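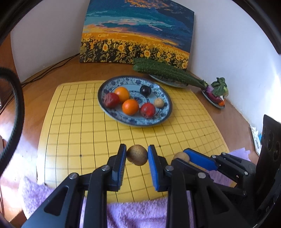
Fruit plate on the Go board, veg plates on the table behind it.

Filed under: Home Checks & Lists

My games table check, November

I run through this whenever the table has been doing double duty for food and Go, which at our place is most of the time!

Board surface – OK. Grid lines are all readable. I'd still like a mat under that blue-and-white plate (it's porcelain, and I've scratched a board before).

Fruit – OK, but the wrinkled dark red one on the left gets looked at first. Press every piece gently, soft ones go to the kitchen today.

Cucumbers – on their own plate, good. Check the undersides for wet spots.

Eggplant and greens – fine by the wall for an evening, but move the greens to the fridge by 4.

Lavender towel – needs work. It hangs over the near edge and one good tug could bring something down with it. Fold it back or take it off.

Table legs – wobble test, 2 pushes per corner. Ashwin Kamath tightened ours last time and they've held up great.

Still to do: felt pads, and wiping the board with a barely damp cloth.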